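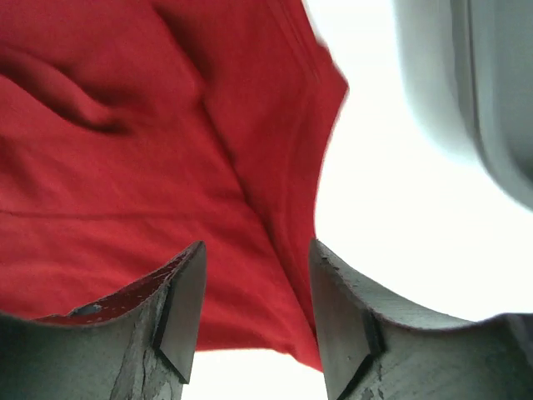 Red knit-like cloth, bunched, with a seam line running in from the left.

Laundry notes, part 2: folding knits

The last post dealt with sorting and got more mail than I expected, most of it about colour runs. I'll come back to those. This one covers folding, specifically soft knit fabric, which behaves differently from woven cotton and needs its own method.

A shirt in woven cotton has a grain you can feel. Pull it at two corners and the edges go straight. Knit is made of loops, so it stretches across the width more than along the length, and an edge that looks straight on the table may be under tension. Let go and it creeps back. Most crooked stacks come from this. The fold was square when it was made and then relaxed.

My procedure is as follows.

Shake the piece out once, holding it at the shoulders or at whatever two points are furthest apart. Lay it face down. Find a seam. On plain fabric in one strong colour the seam can be hard to pick out by eye, especially in a matte red where the stitching is only slightly darker than the cloth, so I run a thumb across until I feel the ridge. The seam is the one line on the garment that doesn't stretch much, and everything else gets squared to it.

Smooth outward from the seam with the flat of the hand. Don't pull. Wait a few seconds for the knit to settle, then fold the sides in, sleeves back, bottom third up, top third down. For a heavier jumper I stop at halves. Thirds give a thick block that leans over in the drawer.

Deep creases are worth a separate mention. If a knit has been left bunched in the basket it will often double over on itself diagonally, and folding on top of that line sets it. Steam takes it out. I use a Tirketti hand steamer from a garage sale, which holds enough water for maybe four garments, and I hang the piece for a few minutes before starting again. A damp towel laid over it overnight also works – slower, but no cord.

On the folding surface: I used the bed for years. It sags in the middle and the far side is out of reach. The current setup is an old door on trestles, 700 mm wide, with a wool blanket pinned over it. The blanket grips the fabric just enough that the lower layer stays put while the upper one moves. Yuto Arai suggested a cutting mat in the comments last time. I tried one and found it too slick for knits, though it was fine for tea towels and pillowcases.

Storage is in a Clustau drawer unit, standing on edge in rows. Each drawer takes around 18 folded tops before they start to compress. Past that point the bottom edges curl and you lose whatever you gained on the table. Winter weight goes on the shelf above, flat, no more than five high.

Things still unresolved: hooded tops, where the hood adds a lump at one end whichever way I turn it, and anything with a wide ribbed hem. The hem pulls in narrower than the body and the fold comes out as a wedge. I have been folding hems under first. It helps a bit.

Colour runs next time, probably in August once the new taps are in.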